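The Second Life of Zirnthorpe

Every few years somebody decides that a forgotten video game was a masterpiece all along. The latest candidate is Zirnthorpe, a slow, foggy adventure about a canal town, which sold so badly the first time that its studio, Delline, was closed within a year. In March it came back in a remastered edition, with an art book and a price tag to match. The reviews have been glowing. I've finished it twice now, and I'm still waiting for the masterpiece to show up.

The legend goes like this. Georges Aoun, the lead designer, had a team of seven and no interest in what the market wanted. He wrote 608 pages of notes on the townspeople, down to what each of them ate for breakfast. The publisher, Mundo, lost its nerve and cut the marketing, and a work of genius slipped out into stores with hardly a poster to its name.

It's a good story. Mundo, which now sells the deluxe edition, tells it very well.

What the story leaves out is the game. Zirnthorpe runs on a clock of 2880 minutes, two full days, and the townspeople go about their business whether you are watching or not. That was a fine idea, and for the first hour it works. You follow the baker, you miss the ferry, you wonder what the priest is up to. Then you have to do it all over again, and again, because the one conversation you need takes place in a locked room you passed an hour ago.

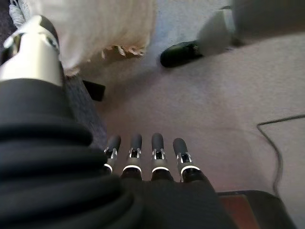 Fans will say the repetition is the point. Maybe. I notice that people say this mostly about games they played at fifteen, when an empty afternoon cost them nothing.

The remaster, handled by a small outfit called Sabbagh, is careful work. The fog looks like fog, the music has been recorded again, and you can finally save wherever you like. That last change tells you something. If the old save system was part of Aoun's grand design, as the art book insists, why did everyone agree to throw it out?

Aoun himself is harder to pin down than his admirers. In the interview at the back of the book he spends two pages on the drawing of bridges and one short paragraph on the ending, which he says he would write differently today. So would I — it involves a twin.

None of this makes Zirnthorpe a bad game. The market square at dusk is lovely, and the ferryman has better lines than most leading men. But Mundo printed 300 numbered copies of the boxed set, and they were gone before most buyers could have reached the second day. I'd like to know how many have reached it since.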